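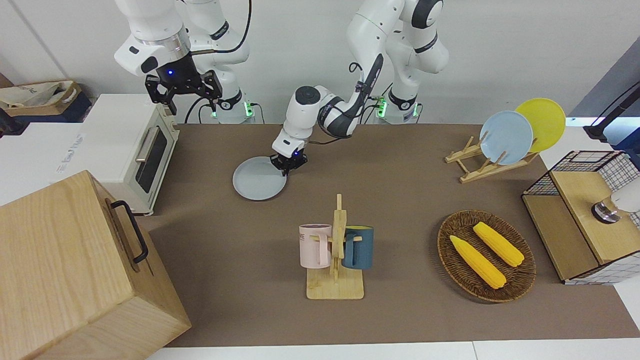

We use cookies to keep this site working and to see which pages are read. Accept | Settings

Clisis Code (bench robotics)

Reading time: 7 minutes

The Clisis Code is a set of good practice rules for robot arms that handle household objects on a table. It covers how the table is laid out, how the arms share the space over it, how objects are chosen and looked after, and what has to be written down. The code is voluntary. It does not replace the law on machinery or the maker's instructions for an arm, and where it disagrees with either of them the code gives way.

The rules are kept by the Pollon robotics group and are used at its own benches and at the Drarovden and Khamphan sites. The current text is edition 2, which has 71 clauses in five parts.

Background

Most rules for robot safety were written with factories in mind. A factory arm is usually fenced off, does the same job all day, and handles parts made to a drawing. Bench work with household objects differs on each point. People walk up to the table many times in an hour to put things back. The task may change before lunch. The objects are cups, plates, baskets and small appliances bought in shops, and two plates sold as the same size may not quite match.

Before the code, each site had its own habits. At Pollon the layout was drawn on paper and taped to the wall. At Drarovden it was passed on by word of mouth. When recordings from the two were put side by side, there was often no way of telling whether a change in the results came from the arm's control program or from a table set up in a different way. The first edition was a short list meant to deal with this, and dealt mainly with layout. Safety clauses were added when Khamphan adopted the list, and they now make up the longest part of the text.

Scope

The code applies to fixed arms working over a table or bench, alone or in pairs, with grippers that open and close on an object. It does not cover mobile robots, arms that carry blades, or work with liquids above hand-hot temperature. Kitchen items are treated as ordinary objects as long as they are used unpowered. A kettle or toaster oven that is plugged in falls under a separate part with stricter rules, including a requirement that a person stays within reach of the wall switch.

Table layout

Each task has a layout sheet. It names every object, gives its starting place and says which way it faces. For objects with an obvious front, such as an oven or a cabinet with a drawer, the facing direction must be marked with an arrow. For round objects, such as a plate, no direction is given unless there is printing on the rim.

Objects are divided into two classes:

Task objects, which the arms are meant to move.
Standing objects, which are on the table to make the setting more like a home and are not meant to be touched in that task.

A plate rack may be a standing object in one task and a task object in another, so the sheet has to say which. Ears of corn in a basket count as one entry if the basket is moved whole, and as separate entries if they are picked out singly.

A clear strip of 100 mm is kept in front of each arm base. The strip is for cables and for the lower links of the arm, and nothing on the layout sheet may be placed in it. Tall objects go where they do not block the main camera's sight of the task objects at the start. The code accepts that an arm will hide things from one camera or another as it moves, and asks only that each task object can be seen by at least one camera when work begins.

The table covering should be matt and of one colour. Shiny coverings give reflections that change with the time of day, and patterned ones make light-coloured plates and lids harder to pick out in a recording.

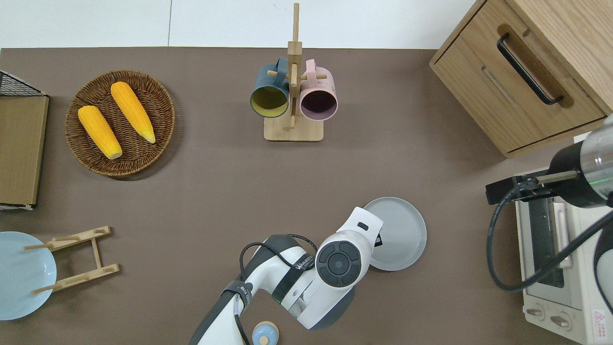

Pollon Robotics Group, Bench Practice Team

Two-arm working

Part three of the code deals with tables where a pair of arms can reach the same space. The space is split into a left zone, a right zone and a shared zone. An arm may enter its own zone freely. To enter the shared zone it must hold a software token, and only one arm may hold the token at a time unless the task is marked as a joint one. Joint tasks include handing an object across and lifting a wide object from both sides.

An arm that is waiting is to be parked with its gripper open and above the tallest object in its zone. The open gripper was a point of argument when the rule was drafted. A closed gripper is narrower and less likely to catch on something, but an open one shows at a glance that nothing is being held. The second reason was thought to matter more to a person about to reach in.

Cables that run along the outside of an arm are checked at both ends of its travel before a session. They must have enough slack for the full turn of the wrist. A loop that can hook a peg, a handle or the edge of a basket is to be clipped back, and the check is then done again.

Grip rules

Plates and other thin, flat objects are gripped at the rim. The code sets no single gripping force, and asks instead that the force be tried first on a spare and written on the layout sheet. Where a plate lies flat on the table, the finger tips are allowed to touch the table surface if the arm's contact limit has been set for it. Without that setting the plate must start in a rack or on a stand.

Mugs may be gripped by the handle, the rim or the body. For mugs hung on pegs the sheet states which, as the choice changes the path of the whole arm. Woven baskets are gripped at the rim only and are looked over for broken strands at the end of a session. Lids and small jars must be within the opening of the gripper with room to spare on both sides.

An object dropped from more than a hand's height is taken out and examined, even if it looks sound. Glass that has been dropped is not used again.

People at the table

Nobody may reach over the table while an arm is moving under its own program. The arms are stopped first, and the person waits for the indicator light to show the stopped state. The colours used differ from one make of arm to another, so a card giving the meaning of each colour is kept beside the emergency stop.

One person is named as the operator for each session. Other people may reset objects, but only the operator restarts the arms, and only after saying so aloud. Loose sleeves, lanyards and headphones with leads are not worn at the table. Long hair is tied back.

The emergency stop is tested at the start of each session by pressing it during a slow movement with an empty gripper. Testing it with the arm at rest does not count.

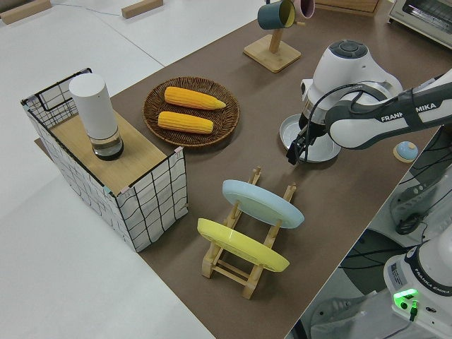 Readers have questioned the layout part more than any other, and one comment from Khamphan argues that fixed starting places make the work too easy, that no real kitchen is set out from a sheet, and that the code ought to ask for objects to be moved a little between runs. The editors' answer is that moving objects is allowed, provided that the amount of movement is stated. A sheet may give an area for an object in place of a point. What the code rules out is an object that has drifted over the course of a session without anyone noting it.

A related complaint is that standing objects are often left untouched for weeks, so that a program may come to rely on them as landmarks. Edition 2 answers this in part. It asks for standing objects to be swapped or turned at least once a month, and for the change to be noted on the sheet. Some users think the interval is still too long.

Records

A session record holds the layout sheet, the name of the operator, the start and end times, the software version and a list of stops. Every stop is entered, including those caused by a person pressing the button by mistake. For each one the record gives the position of both arms, what was being held, and whether the session went on afterwards.

Recordings of failed attempts are kept along with the successful ones. A run in which a plate slips or a mug is missed is labelled as a failure and stored in the same way. Deleting failed runs is treated as a breach of the code, as is cutting them short before the arm has come to rest.

A review of stop entries was carried out before edition 2 was written. It covered 1,702 entries from the three sites. The most common cause was contact between a gripper and a standing object, followed by a cable catching. Contact between two arms was rare and had happened only at tables where the token rule was switched off. The wording on parking height and on cable checks was changed as a result. 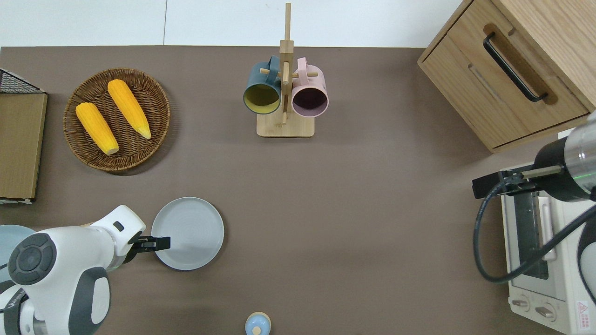 The review also found that entries differed a good deal in detail. Some gave a full account, while others said only "stopped, restarted". A short form with fixed headings was added as an appendix, and sites were asked to use it from June onwards.

Checks and adoption

A site adopting the code carries out its own check against a list of the clauses, marking each as met, not met or not relevant. The marked list is pinned up near the bench. There is no certificate and no outside inspection. Pollon and Drarovden exchange lists and comment on each other's, an arrangement that Khamphan joined later.

Clauses marked as not met do not stop work unless they come from the part on people at the table. Those must all be met before an arm is switched on.

Limits of the code

The code says little about how an arm is controlled, and the same clauses apply whether it follows a written program, a learned one or the movements of a person at a remote handset. Users of remote handsets have asked for clauses on rest breaks and on the delay between hand and arm. Neither subject is covered in edition 2.

It has nothing on noise, and its advice on lighting is limited to keeping blinds in the same position throughout a session. Soft objects such as cloths and bags are mentioned once, in a clause saying that they should be kept off the table unless they are part of the task.

See also

Clisis layout sheet
Emergency stop testing
Plate and mug handling, two-finger grippers
Remote handset working

Contact the editors | © Pollon Robotics Group | Back to top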